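Horent veröffentlicht Widik: Küchenaufgaben per Fernsteuerung vormachen

16. Februar 2023

Horent gibt mit Widik eine Software frei, mit der Anwender einem Roboterarm Aufgaben in einer simulierten Küche vormachen. Gesteuert wird über einen Handcontroller oder eine 3D-Maus. Widik speichert Gelenkstellungen, Greiferzustand und Kamerabilder jeder Vorführung in einem gemeinsamen Format.

Zum Start liegen 1.660 Vorführungen zu 41 Aufgaben bei, darunter das Öffnen und Schließen von Türen und Schubladen. Aufgenommen wurden sie von 6 Personen. 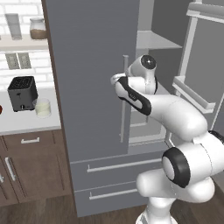 Fehlgeschlagene Versuche bleiben im Datensatz und sind als solche markiert. »Wer zum ersten Mal steuert, greift oft neben den Griff. Auch diese Aufnahmen wollten wir behalten«, sagt Projektleiterin Chia-jung Yu. Neue Anwender üben in einem eigenen Modus, der nichts aufzeichnet.

Die Anbindung an reale Arme entwickelt Horent mit dem Partner Rautiainen. Eine Testversion ist für April vorgesehen und steht zunächst 100 registrierten Anwendern offen.

Widik ist für Forschung und Lehre kostenlos. Lizenzen für Unternehmen vergibt Horent auf Anfrage.

Pressekontakt: Horent, Abteilung Kommunikation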